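About the Mirmont Bench

Mirmont is a small test shop for tabletop robot arms. Customers send us a fault report and, where possible, the arm. We reproduce the fault, record it and write down what has to change. We do not sell arms or gripper parts.

How we started

The shop grew out of one fault. Felicidad Padilla and Branislav Bartoš were both working at Galbraith when a small arm there closed on an operator's thumb during a pick-and-place run. The operator had reached in to straighten a block. The program had sent an open command, the gripper servo had dropped off the bus, and when it came back it went to its last stored position, fully closed. The injury was a bruise. The log showed no error, and that was the part that needed work.

What we run

Most of our tests are a transfer of small cubes between a plate and a deeper container. The task is simple and it exercises the wrist, the gripper and the cable run on every cycle. A standard series is 1,000 transfers. 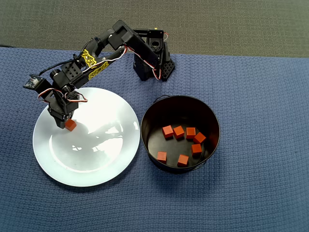 A drop by itself is a minor event. We class faults by what the arm does in the second after it. An arm that stops and reports is class A. An arm that continues with an empty gripper is class B. An arm that moves to a position nobody commanded is class C, and a series with one class C event is ended on the spot.

The Hernulden series

Our best-known report covers Hernulden, a controller build that passed its own acceptance test. In our series it produced 13 class B events and one class C. All but two occurred with the wrist turned down and the servo lead under tension.

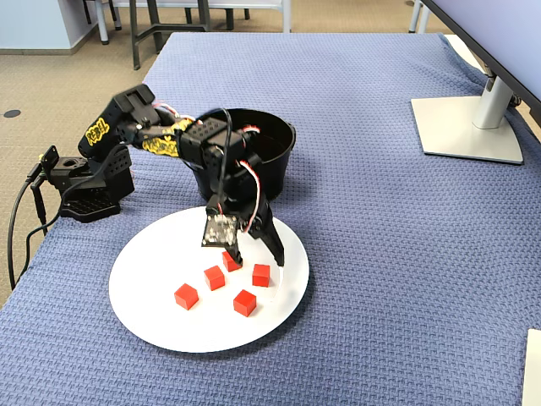
Bartoš traced the fault to a connector that lost contact when the lead was pulled sideways. The controller treated the reconnected servo as a fresh start. The fix was a longer lead, a strain relief and a firmware change that holds torque off until the operator confirms. A repeat series in June gave no class C events.

Grip force

Closing force is checked separately. We limit it to 70 percent of the servo's rated torque unless the customer gives a written reason. Higher settings hide poor alignment and heat the servo. 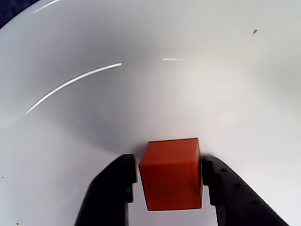 Jaw pads are inspected every Friday and replaced as a pair.

Staff and reports

We have nine people. Padilla signs all safety findings. Series data is stored in Fendimari, our in-house log system, and customers receive the raw files with the report, including the failed runs.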